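Chapter 7
Wall-Mounted Storage and the Clear Work Surface

Ludmila Halás and Norbert Oravec

After reading this chapter you should be able to distinguish surface storage from suspended storage, select a fixing method for a tiled wall, and plan the reach zones above a bench.

7.1 Introduction

A bench loses its usefulness as objects collect on it. In the Grusbridge survey of small kitchens, 60 benches were measured at the end of a normal day, and 50 had less than half their area free for work. Suspended storage recovers part of that area by moving light, frequently handled items onto the wall.

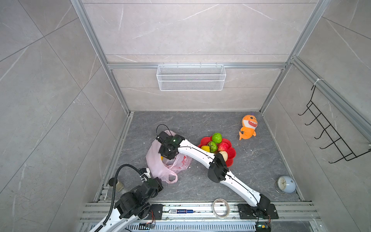

Suspended storage is classified by its support. Point-fixed units are screwed or glued to the wall individually. Rail-hung units share one horizontal member and can be shifted sideways without new holes, an advantage where tile is hard to drill. A mesh basket held by four small hooks along a rail is of the second type - its load is shared between the hooks, and it lifts off for washing. Open hook racks suit utensils with a loop or hole in the handle. Neither suits loose produce in quantity, which is better kept in a dish on the bench.

Load limits are treated in Section 7.2. Colour and finish are left to Chapter 14, except where a coating affects the grip of a hook.

Key terms: rail, point fixing, reach zone, free area, working load.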